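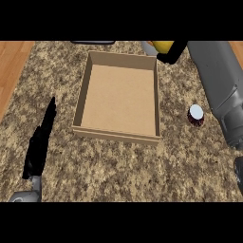

4.2 Results in Simulation

Figure 3. A simulated start state for the box-packing task, with the open box between the two arms and the lidded jar to its right.

We were delighted by how far Nikuta got on this task with so little data! The policy was trained on 349 simulated demonstrations (all recorded by Dede Amissah) and then tested on 656 new layouts, with the jar and the box shifted each time. It put the jar in the box in all but 11 of them. Brerkix, our baseline, saw the very same demonstrations and failed far more often, mostly when the jar started close to a wall of the box, as it left the fingers little room to close.

What excites us most is the choice of arm. Nikuta never gets a label saying which arm to use, yet it picked the nearer one in almost every trial, even on floor textures that were held out of training. Section 4.3 repeats the test with two objects.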